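Harkmont Arts Forum
Board: Residencies and Open Calls

Thread: Artist statements for the Zoddale residency, revised length

registrar_zoddale
Applicants are advised that the written statement for the ceramics and painting residency is now limited to 217 words. Biographical notes are to be submitted separately. Statements over the limit will be returned once for correction. 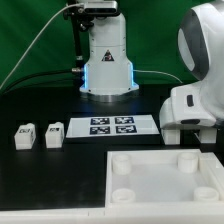
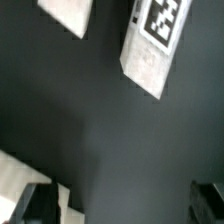 Re: revised length

plinth40
I wish to record an objection. The previous limit was 4000 characters, which allowed a painter to describe training, family background and current work in one text. Under the new rule, the reader receives the work without the life behind it.

gistside_studios
Gistside supports the change. Our members read 1137 statements during the last open call, and the longer ones repeated what was already in the biography.

plinth40
With respect, that is an argument for better editing. A sculptor who came to clay late, after years in another trade, cannot explain that in a list of dates.

slipware_m
May the biographical note be written in the first person? The form does not say. Also, does the title of each work count toward the limit?

registrar_zoddale
First or third person is acceptable. Titles are not counted. The note may run to 40 lines, and training outside an art school may be included there.

plinth40
That answers part of my concern. I still ask that the two texts be placed before the jury together.

gistside_studios
We would prefer that the jury see the statement first. The Seo print residency follows that order and we have found it fair to younger applicants.

registrar_zoddale
Both requests have been noted. The reading order will be posted on this board in February, before the portal opens.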